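Chapter 4

Closing a Wound: Needle, Thread and Practice Skin

In this chapter you will
meet the parts of a suture and the words used for them
learn why skin is closed in the way it is
set up a practice surface and look after it
place your first simple interrupted stitches
begin to judge your own work

4.1 Before you pick anything up

Sewing skin is one of the oldest skills in medicine, and I still think it is one of the most satisfying to learn. You begin with two edges that want to sit apart. You finish with two edges that lie quietly together, and everything that happens in between is in your hands. Most students arrive at this chapter a little nervous and very keen, which is a good way to arrive!

You do not need to be clever with your fingers to start. Carmela Longo, who taught the first version of this course at Birnora, used to say that her best stitchers were the ones who had never sewn a button, as they had nothing to unlearn. I had sewn plenty of buttons and I was dreadful for weeks. What got me through was doing a few stitches every evening at the kitchen table and keeping the bad ones to look at next to the good ones.

So please read this chapter with a practice pad beside you. The words will make far more sense once you have felt a needle turn through the surface.

4.2 What skin does when it is cut

Skin is under gentle tension all the time. Pinch the back of your hand and let go, and you can watch it pull itself flat again. When a cut goes through the full depth of the skin, that same pull draws the edges apart. How far they part depends on where the cut is and which way it runs. A cut that follows the natural lines of the skin may hardly open. One that crosses them can gape widely, even when it is short.

A stitch holds the edges close enough for the body to do its own repair. The thread does no healing at all. It is a splint, if you like, and a temporary one. Once you see it in that way, a good deal of the advice in this chapter falls into place. The edges should touch and be very slightly turned outwards. They should not be squeezed. A beginner nearly always ties too tightly, and I have never met a teacher who didn't say the same about their own class.

Skin swells after an injury. A stitch that looks perfect when you tie it will be tighter the next morning, so leave a little room.

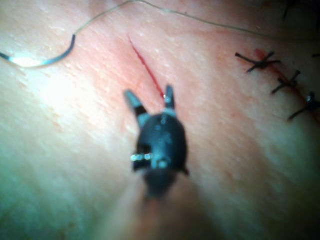 The needle deserves a few minutes of your time before the thread does. Suture needles used for skin are usually curved, and the curve does most of the work if you let it. Your wrist turns, the point travels in an arc, and the needle comes up on the far side of the wound without being pushed. Try it in the air first. Roll your wrist as though you were turning a door key, then do it again more slowly. People laugh when I ask a whole room to do this together, but their first stitches are better for it.

Three parts of the needle have names you should know. The point goes in first. The body is the curved length that you hold with your instrument. The swage is the end where the thread is joined on, and it is the weakest part. Grip the needle on its body, a little way back from the middle towards the swage. If you grip the swage itself, the needle will bend or the thread will come away, usually at the very moment you were feeling pleased with yourself.

4.3 Practice skin

Practice pads vary a great deal. At the plain end is a flat, smooth sheet, fine for learning to tie. Better ones have a bit of surface texture and a bit of give, and some are curved so that you can work over a rise as you would on a shoulder or a shin. I love the curved ones. A wound on a flat sheet behaves itself, while a wound over a curve makes you think about where your hands are.

We use the Zultirel pad on our own course, and the exercises in this book were tried on it by Yuk-lan Siu and Rosario Monti. Any pad with a distinct upper layer will do. If you are working at home, hold it still with a strip of tape at each end. Good light matters too. Place your lamp to one side so that the edges of the cut throw a small shadow, and you will find the depth much easier to read.

Looking after the pad is simple. Wipe it with a damp cloth, dry it, dust it lightly with cornflour and store it flat. Take the old stitches out before you put it away. Removing stitches is a skill in itself, and here is your chance to practise it for nothing.

4.4 The simple interrupted stitch

Each stitch in this method is separate, with its own knot. If one fails, its neighbours carry on holding, and you can take out a single stitch without disturbing the rest. It is slower than a running stitch, but it forgives a great deal.

Enter the skin with the point at a right angle to the surface. Turn your wrist and bring the needle up into the wound. Take hold of it again, enter the opposite edge at the same depth, and come out at the same distance from the cut as you went in. Draw the thread through until a short tail is left. Tie your knot and settle it to one side, so that it does not lie over the join.

Equal depth and equal distance: say it under your breath as you go. If one edge rides up over the other, your depths did not match. If the line puckers, look at your tension.

Exercise 4.1

Make a straight cut in your pad. Close it with nine simple interrupted stitches, starting in the middle and then halving the gaps on each side. Write down which stitch you like best and what you did differently when you made it. Leave the pad overnight and look again in the morning before you read section 4.5.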